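Anika Rosenthal
@anikarosenthal · September 28, 2024

OK, thread time! I spent the whole summer learning to identify trees and I need to tell everyone about it. 1/9

It started in February on the river path at Brelten. I realized I'd walked past the same trees for 14 years and could name exactly one of them (the willow, which hardly counts). 2/9

Winter is a great time to start! No leaves, so you have to look at buds and bark. Opposite buds or alternate buds - that one question cuts the list way down. Maple, ash, dogwood: opposite. Oak, elm, birch: alternate. 3/9

Rosalind Holloway lent me her old field guide, 525 pages, held together with tape, and her penciled notes are better than the printed text. Next to shagbark hickory she wrote "you'll know." You do know. 4/9

My list is at 47 species now. The hardest by far was telling red maple from silver maple. Look at the notches between the lobes - silver's are cut so deep the leaf looks like lace. 5/9

And then you get into the wood itself, and that's a whole other rabbit hole. Maple is so pale and creamy, with those little streaks and wavy bits in the grain. I could stare at it all day. 6/9
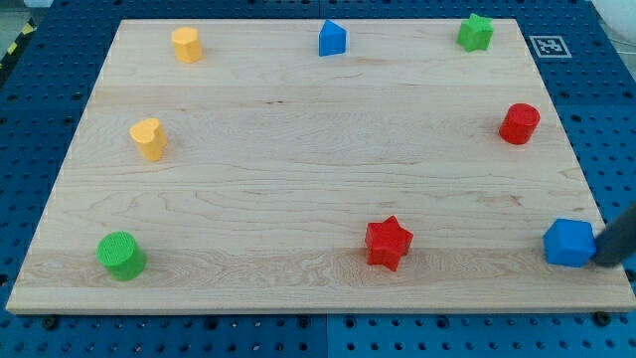 Next up is oaks. I've been putting them off because they hybridize like crazy and half the leaves on one tree don't match the other half. Wish me luck!! 7/9

If you want to start, pick one street and learn only that street. Mine was Montoya, 15 trees, and it took me two weekends. 8/9

Also, pick up acorns. Caps on, if you can find them. The cap tells you so much more than the nut does. 9/9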